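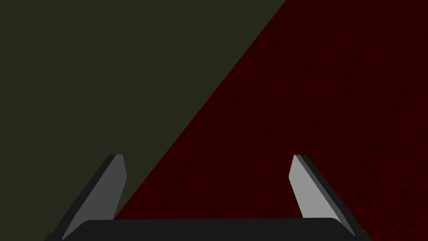
At Parnuria, the workday starts with somebody closing an empty hand. The robotics company collects its training examples in simulation, and before any of them count, an operator opens and shuts the virtual gripper a few times to check that the controls are responding.

Rhona Ogilvie runs the collection program from an office in Odudbridge. Her team's job is to produce demonstrations, short recordings in which a person steers a simulated arm through a task from start to finish. A learning system called Surketti then trains on them and tries to do the same thing without help.

The target for the current set is 3,000 demonstrations. By the end of February the team had 1,257 it was willing to keep.

"People ask why we don't just record faster," Ogilvie says. "We can record very fast. Then we throw most of it out."

Each demonstration is saved with the view from the wrist, looking out past the fingers, along with the arm's joint positions and the operator's commands. The wrist view matters most when the hand is close to its work. It can also show very little, and the system has to learn from those moments too.

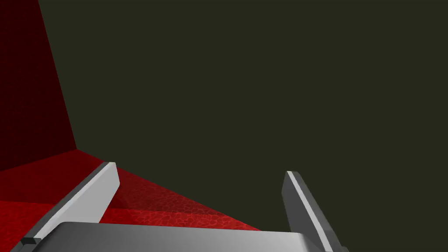 A wrist view from the simulator, with the gripper open over a red surface.

Tzu-hsuan Tam reviews the recordings. Two people look at every one - Tam and whichever operator didn't make it - and both have to pass it. Long pauses are a common reason for rejection. An operator who stops to think leaves a stretch of stillness in the data, and an early version of Surketti picked up the habit and would stop in midair.

Tam also changes the surface colors and textures between batches, so the system doesn't tie a task to one particular backdrop. The scene software, Yeh, can do this automatically, but Tam prefers to set the values by hand and keeps the old ones in a spreadsheet.

Operators work in two-hour shifts with a break in the middle. The next batch will use the same arm with slower finger speeds, and Ogilvie expects to retire a good part of the older recordings once it is in.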